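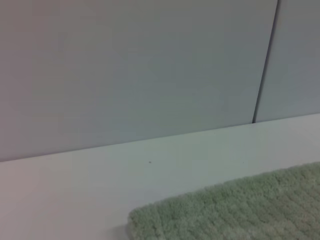
Two wrist cameras to compare this month, same arm, same controller. The old one is our Orker, the new one is the Cirnavero. 1/6

The Cirnavero is lighter by 10 grams and the cable comes out of the side, so it no longer catches on the last joint. Fitting took Godfrey Bakilana most of a morning because the bracket holes don't match. 2/6

Plain white surfaces are where the Orker gives trouble. Auto exposure drifts and the grey goes pink, then blue. I've fixed exposure on both for now. 3/6

Ran 283 grasps on each with the soft fingers. Folded cloth was the hardest for both. The Cirnavero missed fewer edges, but it goes soft close up and I can't refocus it without taking the housing off. 4/6

Price: we paid 900 for the Cirnavero, bracket not included. The Orker was a good bit less but they've stopped making it. 5/6

Keeping the Cirnavero on the arm until the end of September. Next job is the Czerwiński gripper, which the Doltdale lab is lending us. Will post numbers when I have them. 6/6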